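**Pre-Opening Inspection Checklist: Robot Demonstration, Tranthorpe Open Day**

Inspection date: 11 November 2025. Completed by: Halima Ekpo, Site Safety

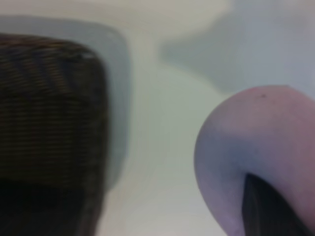 Wrist camera view, Station 2: pink gripper finger and brown woven item on the white surface.

Scope: Stations 1 and 2 in the Clondia Hall, and the visitor route between them. Expected attendance is 120, admitted in groups of no more than 28. Items marked "Open" must be closed and initialed before the first group enters.

## A. Visitor area

- [x] Floor line in place at the required distance from each table. *Comment: Line at Station 1 replaced. The tape put down in October had lifted at the corner.*
- [x] Both exits clear and signs lit.
- [x] Wheelchair route to Station 2 clear.
- [ ] Seating fixed together in rows. **Open.** *Comment: 46 chairs delivered, back row not yet clipped. Hall staff to complete.*

## B. Robot and gripper

- [x] Emergency stop tested at each station, from the operator's position and from the visitor side. *Comment: Arms stopped on every press. Reset requires the key, as it should.*
- [x] Speed limit set to demonstration mode and locked.
- [x] Gripper fingers checked by hand for cuts and loose edges. *Comment: No cuts found. Station 2 fingers to be wiped between groups.*
- [x] Cables secured along the arm through the full range of motion.
- [ ] Spare gripper fingers at the operator desk. **Open.** *Comment: Spares are still in the Purba case in the loading area.*

## C. Objects and work surface

- [x] Demonstration objects free of sharp points and splinters. *Comment: Woven item at Station 2 accepted. Remove it from use if any strand breaks.*
- [x] No glass or liquids within reach of the arm.
- [x] Work surface level and does not shift when pushed.

## D. Camera display

- [x] Wrist camera feed shows on the visitor screen. *Comment: Close objects appear soft on the screen. The feed is for display only and must not be used to judge whether the area is clear. Operators are to look directly at the table.*
- [x] Screen stand weighted and cable covered.

## E. Staffing

- [x] One trained operator per station at all times.
- [x] Operators briefed on the stop procedure and the 10-minute break between groups.
- [ ] Signed briefing sheet received from the Gradov presenter. **Open.** *Comment: Briefing was given in person. Signature outstanding.*

**Result:** Conditional approval. Three items open (A, B, E). Stations remain powered down until these are initialed by the inspector.

Initials, open items: A ____ B ____ E ____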